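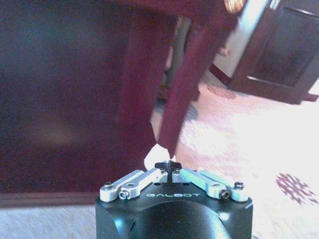
Bras articulés en aluminium, boîtier noir mat.

Entretenir les charnières et les petites articulations métalliques

Une lampe de bureau qui retombe, un pied de table pliante qui coince, un compas de fenêtre qui grince : dans la plupart des cas, un nettoyage suffit. Comptez une demi-heure par objet, séchage compris.

Avant de démonter
Débranchez tout ce qui est électrique. Notez l'ordre des rondelles sur un bout de carton, ou enfilez-les au fur et à mesure sur un fil de fer. Sur les lampes Tiko, il y a 2 rondelles en nylon par axe, et elles s'usent avant le reste. Remplacez-les par paire.

Nettoyer
Essuyez d'abord la vieille graisse au chiffon sec. Passez ensuite une brosse à dents avec de l'eau tiède et une goutte de liquide vaisselle, puis séchez bien. Évitez la soude et les produits pour four sur l'aluminium, qui noircit. Pour les traces tenaces, alcool ménager. Les surfaces anodisées ne se poncent pas.

Si la visserie est piquée de rouille, vinaigre blanc pendant deux heures, rinçage, séchage. Sous le papier de verre grain 2000, l'acier retrouve un bel aspect, mais ce n'est pas nécessaire pour que ça fonctionne.

Lubrifier
Une goutte d'huile fine (type machine à coudre) sur chaque axe, et on fait jouer l'articulation plusieurs fois. Essuyez le surplus, il attire la poussière. Sur du plastique, préférez une graisse silicone. Le dégrippant sert à débloquer, il ne remplace pas l'huile.

Resserrer
Serrez jusqu'à ce que le bras tienne seul, puis arrêtez-vous. Si l'écrou se desserre encore, mettez un écrou frein. La boîte d'assortiment Jameck en contient 144, de M3 à M8.

Fréquence
Une fois par an, en avril chez nous, en même temps que les volets. Deux fois en bord de mer.

Vasilis Janevski, atelier Valterley

À lire aussi : Décoller une étiquette sans rayer le verre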